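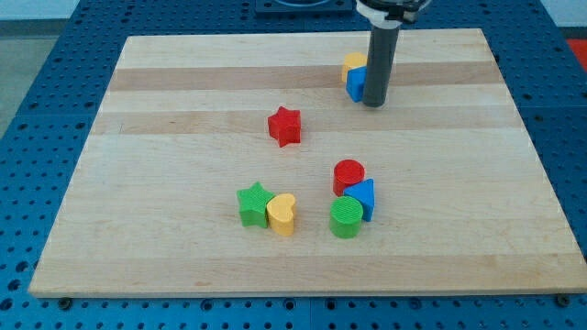 Stop calling it a glitch

A glitch is when the radio cuts out in a tunnel. What we had at Raltmont in April was an arm that kept pushing after the thing it was pushing had nowhere left to go, and it kept pushing for 3 seconds, and the log said everything was fine. Status: normal. Green all the way down.

I have read the log more times than I want to. 244 runs of the same simple job. Probe comes down, touches wood or nearly, slides, nudges coloured blocks across a maple board. Toddler stuff. A star, a heart, a cylinder. It's the sort of job you give a machine because you think it can't hurt anything.

On the bad run the tip was set too low. Not by much. It dug into the board, stuck, and the arm did what it had been told, which was to get to the next point. The load climbed. The limit that should have stopped it had been raised the week before so that the thing would stop tripping on every little bump, and had not been put back. Then the probe slipped free sideways and a block left the table faster than I could follow. Landed well short of anyone. I was stood on the other side, lucky me.

The write-up from Vetamis, who look after the arm for us, is one page and uses the word glitch twice. It also says "operator setting". Fair enough, it was a setting. Somebody here changed it. But a setting that can be changed with two clicks and no password, and that doesnt shout at you afterwards, is a design choice and someone made it. I'd like that on the page too.

My gripe is wider than one firm. We have got into a habit of grading these faults by what got broken. Nothing broken, nobody hurt, so it's a small fault, close the ticket. Wrong way round. The fault was a limit quietly switched up and left there. Same fault with a steel part in place of a toy heart, or a hand on the board tidying up between runs, is a different sort of afternoon. People do put their hands in. I have done it. You get bored, a prism has tipped over on its neighbour, you reach in.

Someone will say the arm is rated safe to work beside. Rated with what limits? With the ones in the manual, not the ones on the screen that day.

What I would change, for what it's worth. Limits go back to default at every start-up, no exceptions, even if it's annoying. Any stall over half a second is logged as a stall, in red. And tip height gets checked against the board before the first run – Stitness used to do this with a scrap of card and it took a minute. We dropped it becuase it looked old-fashioned.

Varghese, the line we share the room with, has now had some 100 runs with the reset in place. It trips more. People moan. Good, let them moan, a machine that stops too often is a nuisance and I can live with a nuisance.

We still haven't had an answer about the password. Asked again this morning.

Last updated: April

Contact us | Copyright Raltmont | Back to top

We use cookies to remember your settings. By carrying on you agree to this. Accept | Manage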